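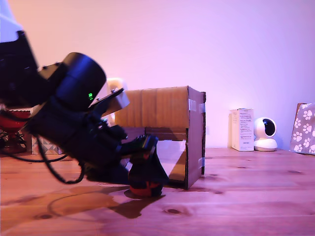

A cardboard box on its side, open front facing left, taped where the flaps meet.

Box storage: common questions

Does a shipping box really work as a shelf?
For light things, sure. Woltuteo's leaflet calls it "furniture grade," and I don't buy that. Mine sagged after 7 weeks under paperbacks.

Should I buy the Plunus liner?
I wouldn't. Usha Palaniappan tried two and went back to plain paper.

How much tape?
Clear tape along the flap edges, 3 strips at most. More just peels off in a bigger sheet.

Can small product boxes go inside?
Yes, if you remember what's in them. Most people keep empties for a return they never make.

Will it hold up on a wooden table?
Usually. Check underneath for grit first, as cardboard drags it across the finish.

Is there a warranty?
On a box? No. Drirmont sells one anyway. Read the terms before you pay.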